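Cabin bag wheels: Drulum 2-wheel or Namov spinner?
Luggage and Packing > Hard cases

tarn_hopper
February 27, 2019
Replacing a cabin case in March. Shortlist is the Drulum with 2 fixed wheels and the Namov four-wheel spinner. Both polycarbonate, both inside my airline's limits. Mostly trains and cobbles at the far end. Which holds up better?

gusset44
Drulum. The wheels are recessed into the shell, so the full outside height goes to packing space. On the Namov the castors sit below the case and count towards the airline's measurement. I have done 113 trips with the Drulum and replaced the bearings once.

pelican_lid
Disagree on the spinner being fragile, if that is what you mean. I weighed and measured both. The Namov castor housing is screwed on from inside the lining and takes a few minutes to swap. The Drulum axle is riveted, so a bent one means a new shell or a repair shop.

gusset44
I said nothing about fragile. I said it loses height. A riveted axle also bends a good deal less easily than a castor stem.

tarn_hopper
Does either have a brake? The last one rolled down the carriage every time the train slowed.

pelican_lid
Namov no, Drulum doesn't need one. Kaimal does a spinner with a brake on two of the castors, but the switch is in the handle and the cable stretches.

moss_and_zip
Some of this depends on shell finish too. I'm choosing between the Miritov in its two finishes, squared relief or plain.
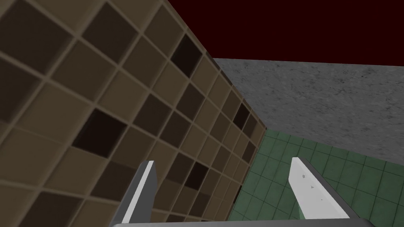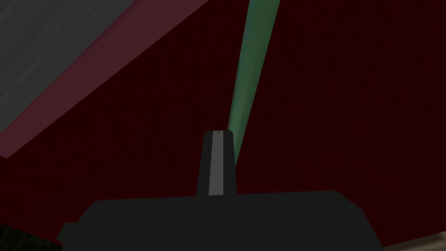 My case covers 4000 miles in a normal year and most of the damage is scuffing from other bags in the hold, so finish matters more to me than wheels. A relief pattern takes the rub on the raised parts and the flat areas stay clean. For that reason I keep going back to a grid of beige and tan squares with slightly raised, lighter lines between them, like the first one. The very dark maroon in the second is the better colour, but a plain shell that dark will show every pale scratch. The squared Miritov costs 344 with the cover, the plain one a little less.

gusset44
Raised lines wear through first and then you have a worn grid. Plain shell, mid tone, cloth cover.

pelican_lid
A cover hides the latches at security. Squared finish, no cover.

tarn_hopper
Going with the Drulum, plain, in grey. Will report on the bearings.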